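Notebook, November, Prumcombe workshop, bench 2

Morning. The white table is still the only surface we own that shows dirt, so naturally it gets all the dirty jobs. Wiped it down twice before starting. The Plolitz cleaner takes off pencil and most glue but only spreads the marker ink out so more of the table can enjoy it. Went back to dish soap.

Today's job is bottles. The shelf by the sink has collected them since the move from Tusmont, and the inventory sheet claims 1,074 mL in a bottle sold as one liter, a figure somebody wrote down with great confidence and no initials. Plan: clear the table, bring the bottles over one at a time, decide keep or recycle, label the keepers.

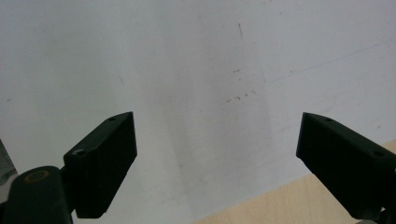

Rules as agreed, after a discussion longer than the job deserved. A bottle stays if it stands up by itself, has a cap that belongs to it, and doesn't smell of anything. Scuffs don't count against it. If scuffs counted we would have to throw out the whole shop. Anything with old writing gets soaked in the small tub for 8 minutes, then scraped with a thumbnail, the official tool.

Side note on labels. The Oltmanns roll has up to 100 left on it, depending on how many are stuck to each other. They hold fine on a flat side and peel at the corners on anything round, so put them low, on the narrow part, and press the ends down hard. Date in pencil. Pen runs.

11:40. Blue ones next. They are the good ones for rinse water: big belly, easy to spot from across the room, and you can't tell how full they are, so everyone assumes somebody else filled them. I want one of these at each bench and the rest up on the high shelf.

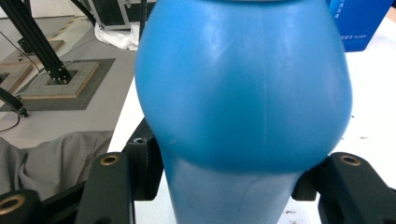

Reply penciled in the margin after lunch, signed Bench 4: the high shelf is a terrible idea, half of us need the stool, and the stool is holding the door open. Put them under the sink and leave a gap by the drain pipe. Also, the blue ones fall over when they're empty, so keep an inch of water in them.

Fair on the stool. Under the sink, then. I've moved the rags to make space and found the missing funnel, which had been reported stolen.

Still to do: match the loose caps, re-measure the one-liter bottle with the good cylinder, cross out the number on the sheet. Order more dish soap.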